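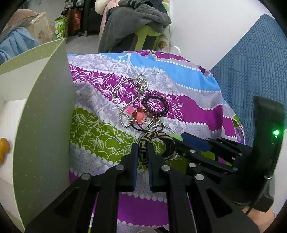
Remote handling demonstration work

Remote handling demonstration work is a form of paid employment in which a person carries out ordinary manual tasks with a hand-held gripper so that the movements can be used to train robots. The worker holds the tool by its handle and does with two fingers what would normally be done with a whole hand: picking up, turning, placing, sorting. It is usually counted as part of the automation of light handling jobs such as returns processing, packing and household sorting.

The term is most often used in connection with the Cletside returns center, where the accessories firm Whitlock introduced the work alongside its existing sorting benches. The tools and the training software were supplied by Arkix. A second site at Drumthorpe followed later.

Background

Before automation, the Cletside center handled returned jewelry, belts, scarves and small leather goods by hand. Sorters opened each parcel, checked the contents against the return slip and put the items into trays. Jewelry was the slowest category. Chains arrived knotted together, and bracelets caught on each other's charms and loops.

Fixed machinery had been tried for this work and withdrawn. It could move trays and boxes but could not separate soft or linked items. Arkix proposed a different method, in which staff would perform the task with a gripper similar to the one later fitted to the robot, and the robot would learn from many such performances.

Method

A demonstration begins with a set of items laid out on a surface. The worker closes the fingers on one item, lifts it clear and sets it down in a chosen place. Flat and rigid pieces, such as woven bangles, are generally pinched across the band. Ball chains and strings of small beads are harder, as they slide and fold under the fingers.

Items are rearranged between demonstrations, and the surface is changed often. Part of the work is done in workers' homes, on beds, tables and floors, among whatever furniture and bedding is there. Patterned cloth is accepted and in some tasks asked for. At Whitlock a home set consists of 100 demonstrations and is normally spread over 5 shifts.

A demonstration in which an item is dropped is not thrown away. The worker marks it and carries on.

Effects on staff

The change at Cletside was gradual. Sorting teams of five were reduced to teams of four, with the fifth post turned into a demonstrator post. Demonstrators were drawn from the existing sorters and kept their pay grade. The shorter teams handled the same volume of parcels once the robots had taken over the simplest trays, though sorters reported that the work left to them was more tiring, being made up mostly of tangled, damaged or mislabeled goods.

Demonstrators described the job as slower and more repetitive than sorting. Common complaints concerned the wrist and the base of the thumb. A hand strap takes some of the weight of the tool, but long periods of squeezing the handle remain a strain, and Whitlock introduced a rest period in each hour. Left-handed workers asked for a separate handle, which was issued at Drumthorpe first.

Working from home was popular with parents of young children. It also raised questions of privacy - bedrooms and personal belongings could appear in the recorded material - and workers were given the right to delete a set before handing it in.

Pay and ownership

Demonstrators are paid by the hour at both sites. A piece rate was considered at Drumthorpe and dropped after staff objected that it would reward hurried work. Whether workers should receive a further payment when their demonstrations are used at other sites has not been settled.

See also

Returns processing
Teleoperation
Piece work
Repetitive strain injury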